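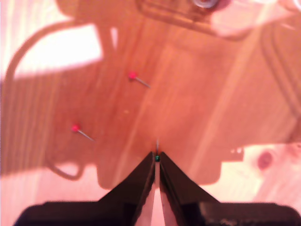 Marking the family map
May 26, 2023

My aunt Marisol Jaramillo left me four shoeboxes of letters, 176 in all. I have started putting the return addresses on a wall map, one pin for each town.

Sorting by sender was slow. Maricruz Varela moved a lot and seldom wrote the year. Her postmarks helped, when I could read them.
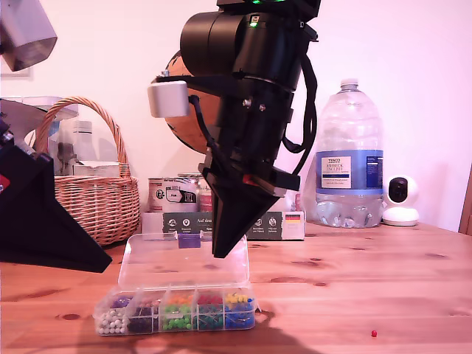
What is left

Two boxes are still unread. My cousin Dulce thinks they are mostly from Zurncombe, where her grandfather worked at the mill. I hope to finish in July.

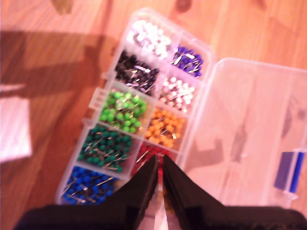 Push pins, one color to a compartment. Green is for Maricruz.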